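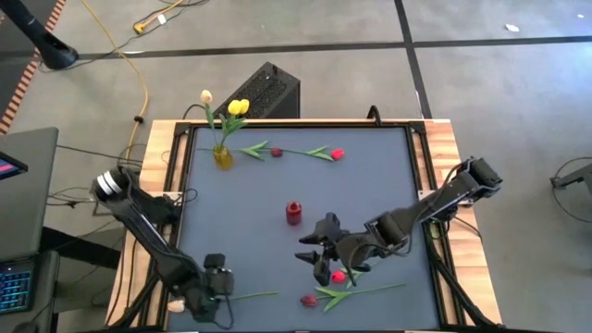 Posted in: Jobs & Openings

Arranging flowers is hard for two robot arms, and we love it! Our method at Akande learned to put tulips in a vase from just 200 demonstrations -- now we want to see how far it goes with thinner stems and messier tables. We need three operators to teleoperate the arms on Wednesday afternoons, starting in January. No robotics background needed, just patience and steady hands. Write to Hauwa Shehu and tell us what you like making!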